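Bead Fever, Month Two

So I've fallen down the bead hole again. Last August my neighbor Radwa handed me a shoebox of her aunt's old necklaces, all with the thread rotted through, and asked if I could "do something with them." I could not! But I said yes anyway, and now my dining room is a place where you have to check your socks before you sit down.

The first thing I learned is that thread matters way more than beads. I'd been using the cheap nylon from the craft aisle and it frays at the tip after a few passes, so you end up licking it and squinting and saying words. My friend Natalia swears by waxed linen. I tried hers and okay, fine, she was right, it holds a point much better and the knots stay put. The downside is the smell (kind of like a candle store that's also a shoe store) and the price, which I am not telling my husband.

I also have opinions about knotting now. You can just string everything in a row and call it done, but if it ever snaps you'll be finding beads until you move out. A knot between each one takes forever and eats up a lot more thread than you'd think. I cut mine too short twice on the green necklace and had to start over both times, the second time at 11 at night with the dog barking at the dishwasher.

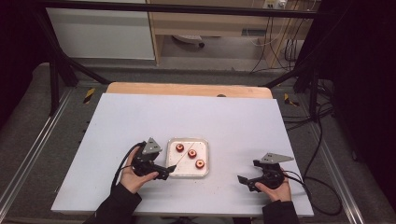

Three little red-orange ones in the white tray.

Anyway, the order from Sastitz finally came. I got 734 seed beads according to the packing slip, and no, I did not check. The blues are gorgeous, much deeper than on my screen, but the yellow is more of a mustard and I'm on the fence. I might use it for a bracelet for Wiroj's daughter, who is 8 and told me her favorite color is "lunch."

Radwa's big amber-looking necklace is next, and I'm nervous about it. The clasp is bent and I don't want to swap it out if I can help it, because she remembers her aunt fiddling with it in church. Adel at the repair counter says he can straighten it for 26 dollars, or it might break, and he said both of those things in exactly the same voice. I'm going to sleep on it.

If anyone has a good way to keep waxed thread from picking up dog hair, please leave me a comment. I've tried a jar and I've tried a zip bag, and the hair gets in there too.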